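Astberg Replay, after a month of daily use

I've been running grasp planning for a two-arm kitchen cell in simulation for a good while, and most of my evenings went into guessing why a plan that looked fine on paper ended in a mess. Astberg Replay has changed that so much that I wanted to write it up properly!

Replay sits on top of your simulator (we use Medska) and records everything the planner knew at each step: joint targets, contact estimates, the collision margins it thought it had. Then you scrub back and forth, and the wrist view, the plan and the logs all move together. Setup took me 11 minutes, including finding the right config folder. My longest run so far is 1774 steps and it scrubs like a short video clip.

The part I love most is branching. Stop anywhere, change one planner setting, and let it carry on from that exact state – no resetting the whole run. I tried 5 approach angles for a cube pick before lunch, which used to be a full day of fiddling.

Wide-angle wrist cameras are handled well too. You give it the lens model once and it draws the planned path properly bent, right out to the rim of the circle.
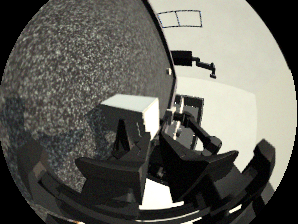
Contact playback is the other big win for me. I had our friction value set far too low for months, and the force plot made it plain in one evening. The old Orlandini viewer we had before only showed joint angles, so I'd never have caught it there.

Gripes? Search is slow once you have 100 runs saved, and the export to Nastico format drops your notes, so keep a copy of those somewhere. The keyboard shortcuts can't be changed yet either, and I keep hitting the one for delete branch.

Still, I open it every single morning, and I've already moved our second cell over to it.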